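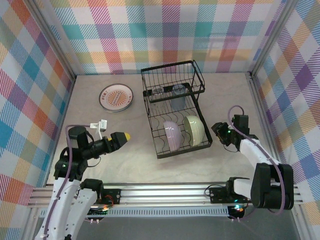

The inventory form had three columns: item, condition, disposition. Mal-soon Jin had printed nineteen copies before leaving Kaltness, one for each room and four for the sheds, and by noon she had filled in the hall, the stairs and most of the kitchen.

Condition was graded from one to five. A five was fit for sale. A one went in the skip. The firm, Drindura, allowed the inspector to enter a half grade where a full grade would be misleading, and she used this more than her colleagues did.

The kitchen took longest. Under disposition, the heirs had asked for only two letters, K for keep and S for sell, but they had not agreed on which items got which letter. The brother in Jondby wanted the table. The sister wanted nothing and had said so in a letter of four pages, dated 4 February 2019, in which she went on to list the bowls.

Mal-soon read the letter again at the counter. The pink bowl was for rice. The pale green one was for whatever went next to the rice. They were to be dried on edge, in a rack, with a gap between them, and put away with the pink one on top. The plate with the orange sunburst was not to be put in the rack. It was to be wiped by hand and laid flat. Their mother had held that a plate stored on edge would warp.

Fired clay does not warp in a rack. Mal-soon had handled up to 3,000 plates in her working life and had never graded one down for warping. She made no note of this.

She washed the bowls, which had dust in them, and stood them in the lower tier of the rack. The two cups went in the basket above. She wiped the plate with a dry cloth, front and then back, and laid it on the counter to the left of the rack.

The form required a value. She put the rack at zero, the cups at zero and the plate at 235, which was the figure in the price book for a set, and the book had no line for a single plate. She crossed it out and initialed the change.

At two o'clock the brother telephoned. His name was Myung and he spoke slowly, as if to someone taking down a number.

"Is the table sound?"

"Four and a half. One leg has been reglued." 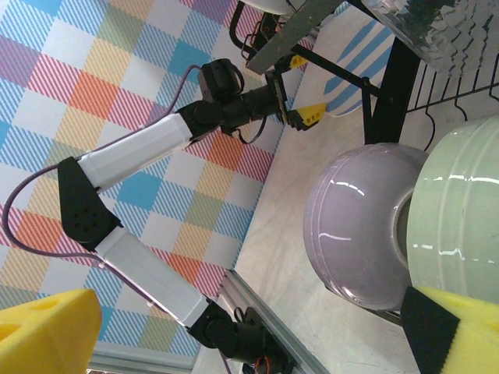
"I reglued it," he said. "In April, the year I left. What else is there?"

"Two bowls, two cups, a plate."

"What does she want?"

"The letter says nothing."

"It's four pages."

"Yes."

The line hummed. He asked what the kitchen came to in total, and she read it out to him: 1,030, table included, subject to review. He asked her what it came to without the bowls. She said it came to the same.

"Put K," he said.

"For which?"

"For the bowls. Send them to her. Send the plate too, and pack it flat."

She wrote K three times in the third column. Then she asked him about the cups, and he said he would have to think about the cups, and that he would call back before five.

She left them in the basket and started on the pantry. It had eleven shelves. The top one held jars without lids, grade two, and behind the jars, in a paper bag, the lids.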